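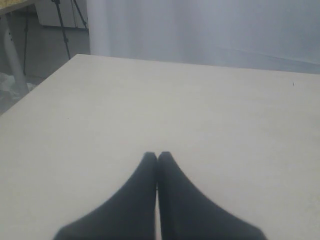
Ruaridh Shearer trouve que 60 démonstrations par tâche, c'est du luxe, et qu'avec une politique correctement régularisée on devrait s'en tirer avec bien moins. Il l'a écrit dans l'autre fil, je réponds dans celui-ci puisque l'autre a dérivé sur les licences logicielles.

Je rappelle la question de départ : est-ce que supprimer le décor pendant la collecte (fond neutre, table nue) aide vraiment la politique à généraliser, ou est-ce qu'on se fabrique juste de jolies courbes d'apprentissage ? Protocole : caméra au poignet seule, pas de vue externe, 60 démos avec fond uni, 60 dans le bazar ordinaire du labo, même tâche de saisie, mêmes opérateurs. Évaluation dans une troisième pièce que la politique n'a jamais vue.

Résultat : 44 % de réussite pour le fond uni, 2 points de moins pour le bazar. Oui, tout ça pour ça.

k_pandey
Inscrite en mars
Messages : 200

Deux points d'écart, sur combien d'essais ? Si c'est une poignée par condition, tu compares deux lancers de pièce et tu commentes la météo.

maeve.foley

200 essais par condition. Donc l'écart ne veut rien dire, je suis d'accord, et c'est précisément ce que je trouve intéressant. On nous répète depuis la thèse de tout le monde que le fond parasite la vue poignet. Chez moi il ne parasite rien de mesurable.

k_pandey

Chez toi, avec ton encodeur préentraîné qui a déjà avalé la moitié d'Internet. Refais-le avec un réseau entraîné de zéro et on en reparle. Kusum (la vraie, celle qui a passé décembre à faire exactement ça)

dross

Je me permets d'être pénible. « Fond uni », ça dépend beaucoup de l'inclinaison du poignet. Un drap derrière une table n'occupe le champ que si la caméra regarde vers le drap. Pendant la descente elle regarde le plateau, et à ce moment-là ton fond, c'est la table. Tu as étiqueté les trajectoires selon l'orientation ou tu as tout versé dans la même marmite ?

maeve.foley

Tout dans la même marmite, Dwight. Je l'assume moyennement. J'ai quand même ressorti des vues poignet orientées davantage vers le tissu pour voir ce qui reste comme structure quand le plateau n'est plus là :
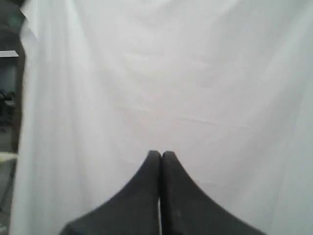 Vue poignet, doigts fermés, drap blanc en fond.

Regardez les plis. Un long pli à peu près horizontal au milieu, des ondulations plus haut, un coin franchement froissé à gauche. Pour un œil humain c'est blanc. Pour un encodeur, c'est une carte routière.

aisling_b

Merci, enfin quelqu'un le dit. J'ai fait une carte de saillance l'an dernier sur un montage comparable et la politique se repérait sur un pli du tissu. On a repassé le drap, le taux de réussite s'est effondré. J'ai donc dans ma liste de matériel de recherche un fer à repasser, que l'administration m'a demandé de justifier par écrit.

Et il y a la bande à gauche. Le drap n'arrive pas jusqu'au bord du champ, on voit un bout de pièce. C'est mince mais c'est contrasté, et un réseau paresseux n'en demande pas plus.

dross

+1 pour la bande de gauche. Essaie de masquer cette zone à l'évaluation. Si le score tombe, tu as ta réponse et elle est vexante.

shearer_r

Puisqu'on me cite en ouverture sans me prévenir : je maintiens. Le problème n'est pas le drap, c'est que vous jugez une méthode de collecte avec une métrique binaire. Saisi / pas saisi. Vous jetez toute l'information sur l'approche. Avec une erreur de position en fin de trajectoire, vous verriez une différence bien avant 60 démos. Nous l'avons fait sur Drornska et les deux conditions se séparaient très tôt.

k_pandey

Sur Drornska vous aviez deux caméras et un éclairage réglé au degré près. Ce n'est pas tout à fait le labo du commun des mortels.

shearer_r

Une seule caméra dans l'ablation. Annexe, dernier tableau. Je sais, personne ne lit les annexes, j'en écris quand même.

k_pandey

Lu. Dont acte pour la caméra. L'éclairage, je le garde.

aisling_b

Question bête à Maeve : tu retires les doigts de l'image avant l'encodeur ? Ils prennent une belle part du bas du champ, toujours au même endroit quand ils sont fermés. Chez nous, les masquer a dégradé les résultats, alors que tout le monde au labo avait parié l'inverse. Mon hypothèse est que l'ouverture de la pince se lit mieux dans l'image que dans le signal articulaire, qui chez nous arrive quand il veut.

maeve.foley

Non, je les laisse. J'ai essayé de les masquer une fois, sur un coup de tête, un soir vers 23 h, avec un masque décalé. Je ne publierai pas ce chiffre.

Plan pour la suite, avant que quelqu'un m'en propose un plus long :
- masquer la bande gauche à l'évaluation (Dwight)
- encodeur de zéro, mêmes données (Kusum)
- erreur finale continue en plus du binaire (Ruaridh, de mauvaise grâce)
- étiqueter l'orientation du poignet, image par image, hélas

dross

Et le repassage ?

maeve.foley

Condition à part. Drap froissé contre drap lisse. Aisling prête le fer.

aisling_b

Aisling ne prête rien du tout, il est inventorié.

shearer_r

Si tu ajoutes l'erreur continue, prends la médiane. La moyenne va être tirée par les deux ou trois essais où le bras part contempler le plafond.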